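A Saturday-ish kind of afternoon at the Zornwood student robotics open house

Jul 14, 2025

I've been meaning to get out to Zornwood ever since my nephew started talking about it at dinner in May, and this week I finally made the drive (163 miles, one very bad gas station burrito, no regrets). The robotics club there opens its doors once a year and lets anybody wander through. You sign a sheet, they give you a paper wristband, and off you go.

First stop was the front hall, where the younger teams had their line followers out. I love these. A kid in a huge yellow T-shirt handed me a marker and told me to draw the worst road I could think of, so I drew something like a pretzel. Her robot made it through the first loop and then drove straight off the paper and under a radiator. She was thrilled! She crawled in after it and came out yelling about her sensor spacing, and her teammate wrote it down.

Lunch was chili from a folding table, and it was good chili.

The big room

After lunch I went through to the main workshop, where the older students had set up their year projects. There were four teams, and each one gives a little talk and then lets you poke around.

Team Detent had a sorting machine for screws. You pour in a mixed cup and it shakes them down a ramp into bins. It's LOUD. I dumped in a whole cup and stood there grinning like a little kid until the person behind me coughed.

Team Fevent built an arm that waters plants, and I'm sorry to say I got a wet shoe out of it. Their fern looked great though.

Team Stasiv was the one my nephew had told me to find. They want a two-armed robot to learn how to tidy up the stuff you drop by the front door when you get home, and the way they teach it is by doing the job themselves with a gripper in each hand, over and over, and saving every try. Damián Tlapale, who runs the project, had the whole talk down cold. They've saved 2,073 tries since the start of the school year, and 447 of those got thrown out for being sloppy. I asked who decides what counts as sloppy and he pointed at himself and then at everyone else on the team, and they all started arguing, so I guess it's a touchy subject.

I hung around that table much longer than I meant to. It's so much slower than you'd think! You or I would scoop up our things in a second, but with grippers you have to really plan how you come at something flat like a wallet, where there's hardly any edge to grab. Keys are a pain too, since a ring can swing any way it likes.

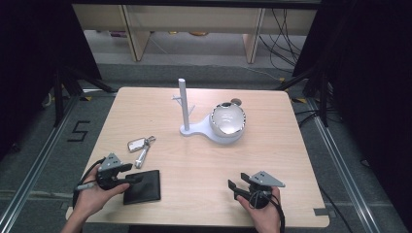
Getting a turn

They do let visitors try it, and of course I put my hand up. I was terrible. I chased a wallet across the table, pinched it, dropped it, pinched it again, and then bumped the jewelry stand with my other hand while I was busy being proud of myself. Damián was very nice about it and said my run would be going in the sloppy pile (fair enough). The girl after me, maybe ten years old, got it on her first go and didn't even look impressed.

If you go next year, eat early and wear shoes you don't care about. Parking is behind the gym and it fills up by eleven. I left with a sticker, a sore thumb and a club newsletter that I still haven't read.

Comments

marlo_k: The radiator story made me laugh. My son's did the same thing at our school fair and we had to fish it out with a coat hanger.

Pattycake58: Did you find out if they take kids from outside the district? My daughter would go nuts for the screw sorter.

Reply from author: I asked at the front desk and they said yes, but there's a wait list. Email them soon!

hgreen: Wet shoe here too. Great fern.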